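Section 4 of the Resident Household Guide, Skarkutari Residence. Revised June 11, 2022. Replaces the January issue.

## 4. Clearing the Bed and Collecting Laundry

This section applies to all furnished rooms in the residence. It covers the removal of clothing from the bed, the use of the room basket, and the preparation of the mattress for fresh linen. Residents should complete the procedure before each scheduled linen change.

### 4.1 Before You Begin

Confirm that the following are in the room:

- The laundry basket issued with the room
- One chair or low bench to support the basket
- A Macedo linen bag for sheets and pillowcases
- The room card, which shows your linen change day

> **Note:** The linen bag is reserved for bedding. Clothing placed in it will be returned unwashed.

### 4.2 Positioning the Basket

1. Place the chair beside the bed, with its back away from the closet door.
2. Set the basket on the seat and press down lightly to check that it does not rock.
3. Fold the rim of the basket outward so that the opening stays wide.
4. Leave a clear path of at least 30 inches between the chair and the room door.

> **Caution:** Do not stand the basket on a heater, a windowsill, or a lamp table. The fabric walls are flexible, and a full basket may lean.

### 4.3 Collecting Clothing

1. Move the duvet to the head of the bed. It does not need to be folded at this stage.
2. Gather all clothing into a single pile near the middle of the mattress.
3. Empty every pocket. Coins and keys are the most frequent cause of damage to the Prudico washers in the basement.
4. Turn printed garments inside out. Heavy prints may crack at high spin speeds.
5. Lift each garment separately and lower it into the basket. Do not throw clothing from across the room.
6. Stop filling when the contents reach the folded rim. Any remaining items should wait for a second load.
7. Check the sheet for small items such as socks, which are easily missed against the folds of the duvet.

Light and dark garments may share the basket, but they must be separated at the machine. Bright colors — blue and red in particular — should be washed with dark items for the first 3 cycles.

### 4.4 Preparing the Bed

1. Remove the pillows and place them on a clean surface.
2. Take off the fitted sheet, starting at the corners nearest the headboard.
3. Put the sheet and the pillowcases in the linen bag and close the drawstring.
4. Leave the mattress uncovered for 30 minutes with the window open, weather permitting.
5. Fit the clean sheet and smooth it from the center toward the edges.

Light wrinkling of the fitted sheet is normal and is not grounds for exchange. Sheets with tears or stains should be reported on the Sidotus form at the front desk.

Clothing on the bed and at the basket:

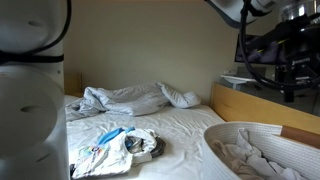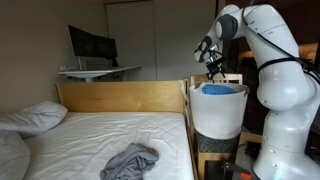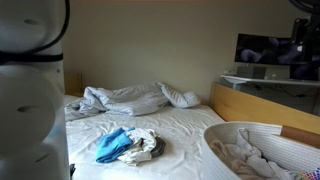

### 4.5 Transport and Return

1. Carry the basket with both hands under the base. Do not lift it by the rim.
2. Use the service elevator between the hours posted on each floor.
3. Load the machine to no more than three-quarters of the drum.
4. Return the empty basket to your room on the same day.

Baskets left in the laundry room are held at the front desk for up to 7 days and then reissued. A replacement basket is charged at the rate given in Section 9.

> **Caution:** Damp clothing must not be stored in the basket overnight. Hang it on the drying rail — or use the dryer — before returning it to the room.

Requests for an additional linen bag are made on the Sidotus form, with the room number entered in the upper box.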